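Counter space in the shared kitchen

The results of the September household survey are in. We sent it to 1,239 homes in Unley and got 206 back, a better return than last time. Most of the questions were on storage, and the kitchen drew the longest answers by far.
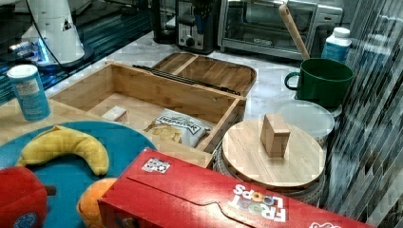
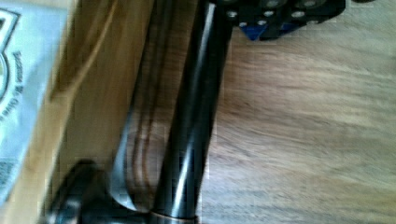
The most common complaint was small appliances. People keep a toaster, a coffee maker and often a second oven out all year, then chop vegetables on whatever is left. Estrella Ibarra wrote that she moved her mixer to a hall closet and has used it twice.

Cabinet depth came next. The older Kastomstead units have fixed shelves, and things get lost at the back. Idrisa Langat fitted pull-out trays in 6 of hers over one weekend – the screws supplied were too short, so buy longer ones before you start.

There were 17 requests for a talk on pantry shelving. Nadhirah Santoso has agreed to give one and will bring samples of brackets and liners. She would like to know beforehand if your walls are brick or drywall.

Replies on recycling bins and laundry rooms will be covered in the next issue. If you still have a paper form at home, drop it at the Tramton office by 31/01/2022 and Aisyah Menon will add it to the final count.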